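Module 5: Collecting demonstrations for household manipulation
Course notes prepared by Inna Vakulenko

5.1 Scope

These notes cover the collection of teleoperated demonstrations for imitation learning in lived-in rooms. The running task is floor tidying: small pieces of litter are picked up from a living room rug and disposed of. Policy architecture is treated in Module 6. Students should already be comfortable with action chunking and with the calibration procedure from the October lab.

5.2 Unit of collection

An episode begins at the home pose and ends when the operator releases the deadman pedal. Each episode stores joint positions, gripper aperture, operator commands and all camera streams against a common clock. The Basum logger writes at 15 Hz. Streams recorded at a higher rate are downsampled at export, never at capture, so that the original timing can be recovered if the export is found to be faulty.

5.3 Viewpoints

Wrist and head cameras fail in different ways. The wrist view gives good local geometry during the final approach, but the gripper body takes up a fixed portion of the image and hides whatever passes beneath it. The head view keeps both arms and the work area together, at the cost of resolution on thin objects.

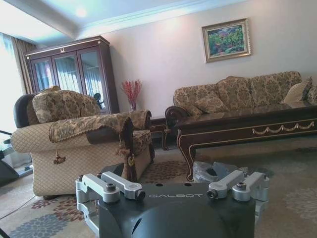 A fixed occluder is harmless provided it stays fixed. If a finger bracket is re-seated between sessions, the occluded region shifts by a few pixels and the policy may learn to tell sessions apart by it. Record a reference still after any mechanical adjustment and note it in the session log. Do not mask the gripper out of the training images; its position relative to the target is a useful cue.

5.4 Object and background selection

Floor litter is a poor match for the usual benchmark objects. Wrappers, napkins and plastic bags deform on contact, and translucent film returns unreliable depth. Patterned rugs add a second difficulty, as printed flowers and leaves produce strong edges that a detector can mistake for object boundaries. Glossy furniture contributes reflections that move with the camera.

The Gesov protocol therefore varies three factors independently:

(a) object class and state (flat, folded, crumpled);
(b) placement relative to the rug pattern and to furniture legs;
(c) daylight, by collecting at 9 am, noon and 4 pm with the drapes left as found.

Factor (b) is the one most often neglected. Operators tend to drop litter in the open centre of the floor, where it is easy to reach. At least a quarter of placements should be close to or under the front edge of a table.

5.5 Quantity

The pilot set contains 400 episodes. The full set is specified at 1000, of which nearly 15 per cent are expected to be rejected at review. Rejected episodes are labelled and retained – failed grasps are needed for the recovery exercises in Module 6.

5.6 Operator procedure

1. Home both arms and confirm that all streams are live.
2. Place the litter according to the placement card. Do not adjust it afterwards.
3. Assign roles to the arms before starting. In two-arm episodes one gripper keeps hold of the bowl while the other picks, and the roles are not swapped mid-episode.

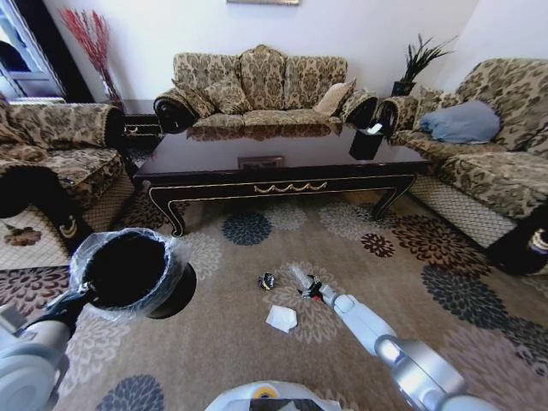 4. Approach at a steady speed. Pauses longer than 5 seconds are flagged by the Panasiuk script and must be annotated.
5. If a grasp fails, retry once from a raised position, then end the episode.
6. Enter the outcome code before homing the arms.

5.7 Exercise

Using the pilot set, train one policy on wrist images only and one on both views. Report the success rate by object state and comment on any difference for translucent items.

Related items
Module 4: Time synchronisation and clock drift
Module 6: Learning from failed grasps
Flornura annotation tool: quick reference
Lab safety sheet: pedals and emergency stops

Shares: 5 | Comments: 0

Contact the course coordinator | Copyright Inna Vakulenko | Back to top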